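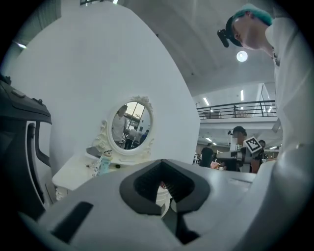
図1 曲面の間仕切り壁を背にした鏡台と楕円鏡(展示室Dokia)

身支度のための家具配置と卓上整理に関する調査
住環境デザイン演習 課題報告書
提出日 2020年7月29日

1. 目的
本報告は、展示室Dokiaの身支度コーナーを対象とし、鏡台まわりの配置、採光および卓上の小物の扱いについて調査した結果をまとめたものである。本演習では前期を通じて「小さな家具が部屋の使い方をどのように決めるか」を共通課題としており、本班は鏡台を選択した。鏡台は収納家具であると同時に人が一定時間とどまる場所でもあり、寸法と周囲の余白の双方から検討する必要があると考えた。

2. 対象の概要
対象となる鏡台は白色で、天板の下の幕板および脚に曲線が用いられている。天板の上方には、上部と側面に渦巻状の彫り飾りを施した白い枠の楕円鏡が、間仕切り壁に接して設けられている。間仕切り壁も白く、高さがあり、上端は弧を描いて下がる。直線で構成された家具は、この一角の主要な要素には見られない。
調査に際しては、展示室から貸与された家具台帳を参照した。台帳上、鏡台はNurnettiの名称で登録され、身支度コーナー全体は区画名Mengalで管理されている。以下、本文でもこの呼称を用いる。

3. 調査方法
調査は観察、実測、着座による試行の順に行った。観察では、家具の位置と小物の置き場所を平面図に書き込んだ。実測では、鏡台の幅、奥行および天板の高さのほか、壁の曲面に沿った距離を測定した。曲面部分は巻尺を壁面に密着させて計測し、同じ箇所を2回測って値の一致を確認した。記録には班で作成した様式Prallixを使用した。
着座による試行では、班員が交代で鏡の前に座り、手の届く範囲、鏡に映る範囲、立ち上がる際の椅子の引きしろを確かめた。試行は6通りの椅子の位置について行い、座りにくさを感じた場合はその理由を備考欄に記した。

4. 結果
4.1 配置
間仕切り壁の曲面に沿った長さは2,429 mmであった。鏡台は曲面の中ほどに寄せて置かれ、壁と天板の背面との間に三角形に近いすき間が生じている。平らな背面をもつ家具を曲面に当てる以上、このすき間を完全になくすことはできない。ただし正面から見た場合には鏡と天板に視線が集まり、気になる程度ではないというのが班員の一致した意見であった。
一方、椅子を後方に引く際には通路側の余裕が不足した。試行した位置のうち壁に対して斜めに椅子を置いたものは、引きしろは確保できるものの、鏡に対して体をひねる姿勢となり、長く座るには適さない。

4.2 採光と映り込み
鏡には、前に立つ人の姿とともに、背後の明るい窓が映る。窓からの光は部屋の奥行を感じさせる点で有効であるが、鏡に向かう人にとっては逆光に近い条件となる。着座して顔を確認したところ、額から頬にかけて暗く見えるとの記述が備考欄に多く残された。枠と壁がともに白いため周囲は明るく、顔の暗さがかえって目立つ傾向がある。
楕円形の鏡は、同じ幅の長方形の鏡に比べて四隅が映らない。髪型を側面から確認する動作では、顔を中央に戻す回数が増えた。身支度の道具としては不利であるが、後方の人の動きが目に入りにくいことを好ましいとする意見もあった。

4.3 卓上の小物
天板には、頭部が白く胴部が水色の小さな置物があり、その横に暗い色の小さな品が置かれている。天板の左端寄りには、鏡の枠の下部に立てかけるように灰色の品が置かれている。白い天板の上では淡い色の置物は家具になじみ、暗い色の品は小さくても目を引く。
班では、卓上の品を「飾るもの」「毎日使うもの」「しまうもの」に区分し、それぞれの置き場所を検討した。検討用に持参した化粧品容器、くし、小箱など11点を天板に並べたところ、手前に肘を置く余地がなくなった。使用頻度の低いものを別の収納に移すと、肘を置いた姿勢で鏡に向かうことができた。

5. 考察
Mengalの区画では、曲面の壁、楕円の鏡、曲線の幕板が互いに形を受けつぎ、まとまった印象をつくっている。形の統一は展示としては成功しているが、日常の使用を想定すると、通路の余裕と顔に当たる光の二点に改善の余地がある。
前者については、鏡台を動かさずに背もたれのない低い椅子へ変更し、不使用時に天板の下へ納める案が最も簡便である。後者については、鏡の両脇に拡散光の照明を加える案と、窓に薄手の布を掛ける案を比較した。照明を加える場合、彫り飾りのある枠に器具が重なると意匠を損なうため、取付位置は枠の外側とし、壁面から持ち出す形式が望ましい。布を掛ける案は費用が小さいものの、曇天時には部屋全体が暗くなるおそれがある。
卓上については、飾るものを置物ひとつに絞り、毎日使うものは浅い盆にまとめて左端に寄せることを提案する。盆の色は白または淡い灰色とし、天板との差を抑える。

6. 今後の課題
今回の試行は日中の条件に限られており、夕方以降の見え方は確認していない。また、着座の評価は班員の体格に左右されるため、対象者を広げた再調査が必要である。10月に予定される後期の演習では、低い椅子の試作模型を用いて引きしろを再測定し、あわせて照明の位置を原寸の型紙で検討する。実測値および平面図は付録に収めた。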